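The Foltby Letters

Rogério Godoy had spent the better part of his life trying to persuade people that Queiroz was worth reading, and he had got as far as Hillham, where on a wet evening seven people had come to the library to hear him say so.

He didn't mind. Seven was a good number for a pulp writer, he thought, unpacking his magazines with their swordsmen and their moons and their enormous snakes. Queiroz had written almost 600 stories about Grindora, the city under the salt, and been paid for perhaps half of them, and had lived all that while in two rented rooms in Foltby above a shop that sold buttons (Rogério had been to look, one June, and bought some buttons out of respect).

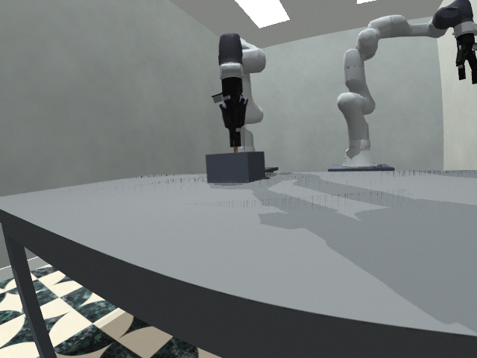 Two white arms at the long table, with the dark box between gripper and tabletop.

He talked for 40 minutes, which was longer than he'd promised. He told them how the critics had called the stories boys' stuff, and how one editor had lopped the ending off "The Salt Queen's Daughter" to make room for a corset advertisement, so that for years her readers had supposed the poor girl was still down the well. Somebody laughed at that, kindly, and he felt his face go warm.

When it was over an old woman in a green mackintosh stayed behind and helped him stack the chairs, though he asked her not to trouble.

"She gets out, you know," she said. "The girl. She climbs up her own hair, and it takes her all winter."

Rogério put down his chair. He had read every draft there was, or believed he had, and there was no hair in any of them.

"Wherever did you find that?" he asked.

"Oh, I didn't find it, dear. He used to read them to me while I sorted the buttons." She did up her mackintosh and looked out at the rain. "I've the rest in a biscuit tin, if you'd care to walk me home."

He had his coat on before she'd reached the door.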